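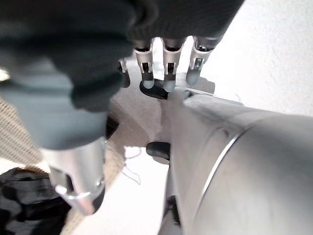
换季,顺便说说少买衣服这件事

九月下旬,早上七点出门已经要穿外套了。我花了一个下午把夏天的衣服收起来,把厚的拿出来,中间歇了一次,煮了面。晚上翻了翻以前的博客,发现去年差不多的时候也写过换季,写得很短,只抱怨了柜子小。今年多写一点。

先交代背景。我住的房子是1922年建的,墙厚,窗小,没有嵌入式衣柜,只有一个房东留下来的立柜,门关不严。刚搬来的时候我带了四个大箱子,里面大半是衣服,立柜塞满以后,剩下的两箱在床底下放了一年多,一次也没有打开过。后来打开,我连里面有什么都记不全。

那以后我开始少买。没有定什么规矩,也没有看哪本书,就是每次想买的时候先回家看一眼柜子。看完一般就不想买了。

上一个冬天我总共买了两样东西:一条在Stutasport打折区拿的跑步长裤,还有一双羊毛袜。长裤不太好,腰上的松紧绳洗过几次就缩进去了,我用别针穿了半天才穿出来。袜子很好,还想再买一双,去的时候已经没有我的尺码。

厚衣服里我穿得最多的一直是深灰色。好处是沾了灰看不太出来,坏处是沾了毛很看得出来。起球也一样,袖子下面和腰两侧最厉害。我试过剃毛器,快,但是手一重就会剃薄一块。现在用的是一把小梳子,慢慢刮,一边刮一边听广播,半小时能弄好一件。

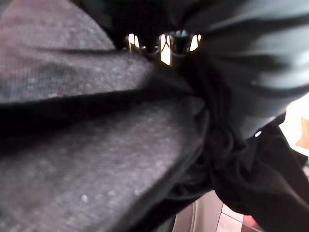
深灰色的针织料,近看有不少细小的浅色毛絮。

修补方面,我的手艺仍然很一般。扣子会缝,直线会缝,拉链不会。拉链坏了我就拿去Hodžić,是车站后面一家很窄的铺子,门口堆着别人没来取的裤子。去年换一条外套拉链收了我19块,等了一个星期。老板话少,看一眼就知道能不能修,不能修的会直接推回来。我拿去过一只包,他摇摇头,我就拿回家了。

朋友Idris Wynne比我走得远,他把自己的衣服全部记在一张表格里,买的时候多少钱,穿了几次,什么时候扔的。我跟着记了两个月,记到后来变成每天睡前的一项作业,就停了。不过那两个月有一点用处:我发现自己常穿的只有那么几件,其余的都在轮流占地方。有一件衬衫买来四年,记录上是零次。我把它送给了表弟,他第二天就穿去上班了。

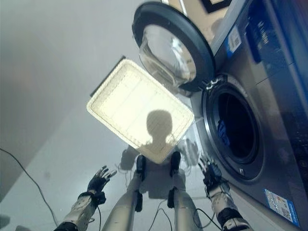 阅读时间:5分钟

再说洗衣服。衣服少了以后,洗的频率反而要想一想,毕竟没有那么多可以替换。我以前攒一大桶才洗,现在分成两次,深色的一次,浅色和毛巾一次。厚毛衣基本不进机器,在脸盆里泡一会儿,压出水,卷在毛巾里再压一遍,然后平铺。平铺需要地方,我家能平铺的地方只有餐桌,所以洗毛衣的那天在厨房站着吃饭。

洗衣液我用过的牌子不少,差别没有包装上说的那么大。用量倒是有差别。我很长时间都倒多了,衣服干了以后发硬,毛巾尤其明显,减到原来的一半就好了。

晾衣服也改过一次。原来用的架子太轻,挂满一边就会翻。后来从Unodari买了一个旧的木架,二手,对方送到楼下,我自己搬上来的,五层楼,中间停了三次。架子上有一根横杆是后来补的,颜色不一样,用起来没有问题。

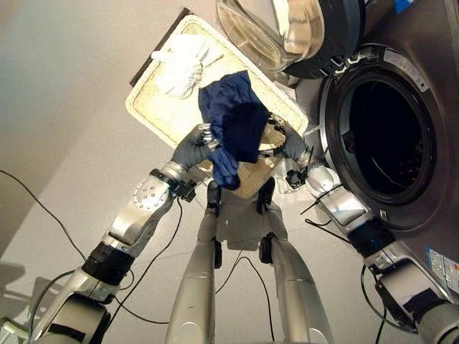

整理的时候我会把所有东西先摊到床上,按“去年冬天穿过”和“去年冬天没穿过”分成两堆。第二堆里面再挑,真正舍不得的留下,其余装袋。这一步最容易拖,因为每拿起一件都想试一下,试了又要叠。我现在的办法是抖开看,不试。衣服团着的时候很难判断,像图里那件深蓝色的,皱皱地悬在米色篮子上方,光看这样一团,我说不出它还值不值得留。抖开,拎着两肩,领口松没松、下摆有没有变形,几秒钟就看完了。今年第二堆最后剩下一袋半,比去年少。

那一袋半我打算送到Draltora去。他们在河边有个收旧衣的点,下午四点以后才开门,只收洗过的。上次去的时候墙上贴着一张纸,写今年到夏天为止收了4000多件。我站在那里看了一会儿,旁边的架子上有一件和我捐掉的差不多的灰毛衣,摸了摸,没有买。

还没解决的问题有两个。一个是樟木块的味道,放久了就淡,砂纸磨一下能恢复一点,但我总是忘。另一个是立柜的门,关不严,冬天那面墙又潮,最里面的衣服到二月会有一点霉味。房东说可以换合页,说了两次,还没有来。我先在柜子底下放了除湿盒,每个月倒一次水。

如果有人住过类似的老房子,知道怎么让柜子后面那面墙干一点,请在下面留言。除湿机不用推荐了,我问过价格,也没有地方放。

下一篇大概会写鞋。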